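Clallitz arm cells: buyer questions
Last updated 19 October 2020 by Lorna Galang, purchasing

Is the arm the main cost?
It's the biggest line on the quote, and the vendor would like you to stop reading there. Ask for the gripper, frame, cabling and setup hours as separate lines. On our last quote the extras nobody had priced came to $3,000.

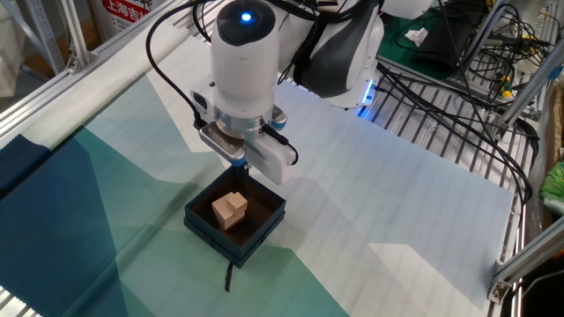

Can it put small parts in a box?
One wooden block at a time, yes. I wouldn't budget a packing line on that. Ask Flotex for a run of 232 picks with your own parts, and get every miss written down.
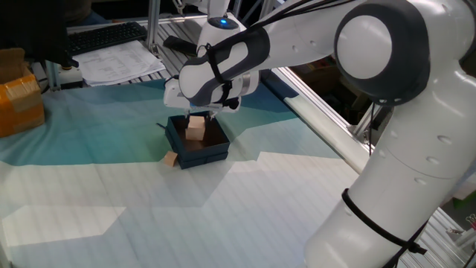
How much table do we need?
More than the brochure drawing shows. Cables need space too, and so does whoever has to reach them. Measure before you order the frame.

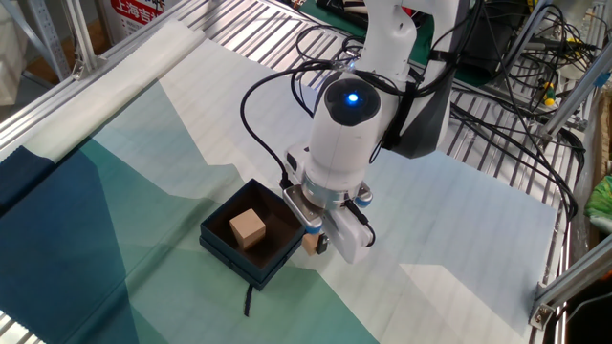 Will it pay for itself in 18 months?
That figure is the vendor's. Zarmeena Zaidi reran it with a person tending the cell and got 25. Neither number includes spare fingers.

What should a demo include?
More than one part, and a box moved between runs. 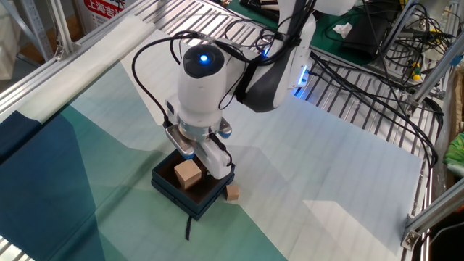 Bring your worst part as well, and ask to see it done again after lunch with a different operator. If they say no, hold the order until November and call Zarmeena.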